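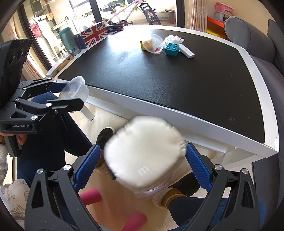
Clear tub, soft padded lid.

Plemdale Kitchen Notes
Dec 18, 2020

Okay, a thread on fabric lids for food containers. Everyone I follow has decided they're the answer to plastic wrap. I have doubts.

The one in the photo is the round kind, see-through tub, white padded top with a little "m" on it. Looks like a tiny pillow. Cute. I don't buy food storage for cute.

First question nobody selling these wants to answer: what does it do in a fridge? Padding soaks things up. I have owned an oven mitt. I know how this goes.

"Just toss it in the wash." Sure. So now my leftovers make laundry. A plastic lid gets a rinse and sits in the rack for 11 minutes.

The Skullum people say theirs are good for 1000 washes. Who did that? Who stood there? I'd like to see wash 100 before we talk about the rest.

Where I'll give a little ground: dry stuff. Buttons, tea bags, cotton balls, wrapped candy. Nothing to leak, nothing to smell. A soft lid is fine there and quieter than a snap one.

Also clear sides are worth having, whatever is on top. I can see what's in there and I don't have to write labels. I used to write labels. I lied on most of them.

Now the plain clear bowl, also in the photo. No lid, no logo, no wash instructions. Put a plate over it. My grandmother ran a whole kitchen on that system.

Someone is going to tell me about the Plustau set with the matching lids in 10 colors. I looked. You can't buy one lid by itself, so lose one and you're buying the set again. No thanks.

And please wipe the table before you put everything back on it. A black top shows every smudge. I don't know why people keep buying black tables, but that's a different thread.

I'll keep one padded lid going until February and report back. If it smells like soup by then I'm going to be very annoying about it.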